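# The Club That Learns to Pick Things Up

On Tuesday evenings the robotics club at the Omard community college does not look like a robotics club. There are no wheels on the floor and no smell of solder. There are students with headphones, a pot of tea, and a big screen on the wall where a simulated arm is moving very slowly.

The club has worked this way for two years. Gönül Dağdelen, who teaches mathematics at the college and started the group, wanted her students to compete in the Tuvitz Challenge, a yearly contest for school and college teams. A real arm was far too expensive. The contest has a simulation class, and this needs only a decent computer and a lot of patience.

"I told them we have a budget of 245 for the whole year," she says. "They thought it was 245 per person. It was a quiet moment."

Most of the money went to a used graphics card. The rest bought the tea.

## One task, many evenings

The task this season sounds too small for a contest. The arm must take hold of an object on a table, lift it, and put it down at a given place without touching anything else. The organizers send the rules for the task, but each team builds its own room around it. Teams that build a plain white room get fewer points, so the students at Omard have spent a good part of the spring on furniture.

Vimala Naidu, a second-year student, made most of the room. She used to build houses in computer games and she says the work is similar, only that here a badly placed table can spoil a week of testing. Her door in the background has recessed panels with light lines around them, and she is proud of it. She worked on the door for three evenings. The judges give no points for doors.

The grip is the work of Orhun Başaran. He writes down every attempt in a paper notebook, and in April he passed attempt number 3000. When I visited, he was working on the angle of the fingers. If they come down a little turned, the object slides away, and the simulator is not forgiving – it calculates the contact again at every step and a small mistake becomes a big one.

He stopped the program to let me look at the pose. The arm is a model of a Franka Emika, with the name in white letters on the black band of its upper link, and the two black fingers were closed on the pale gray bar that the club uses for practice. The laptop on the left of the table is there as an obstacle. If the arm touches it, the run is over.

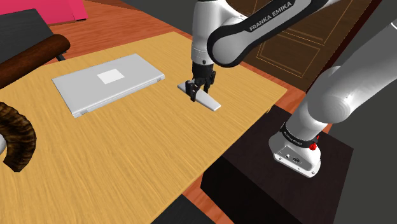 ## What the judges want

In July the team will send its program to the organizers, who will run it in 12 rooms the students have never seen. The light will be different, and so will the table. This part makes everybody nervous. Last year the Omard program worked very well at home and then failed in almost every foreign room, because it had learned the color of the table better than it had learned the object.

Sinan Gökçe, the youngest member, has therefore written a small tool named Mandument. It changes the room a little before every run: another floor, another lamp, a table that is slightly higher. The first version also changed gravity, by accident. The others still ask him about it.

Filipa Gouveia works in a packaging plant and visits the club once a month as a mentor. She likes the tool but she wants the students to look more at their failed runs. "At work I learn nothing from a good day," she says. She makes them watch the bad ones at half speed, and somebody has to say aloud what the arm did wrong. It is not a popular hour.

## Before the summer

The best score of the team so far is 3730 points in its own room. Başaran thinks they need more in order to be safe in the others, and Naidu thinks they need to stop changing the grip and let it rest for a while. They had this discussion twice while I was there, in a friendly way.

Dağdelen does not take sides. She has to lock the building at nine, and usually she must ask two times. When I left, the screen was still on, Gökçe was choosing a new floor, and Başaran had opened his notebook at a clean page.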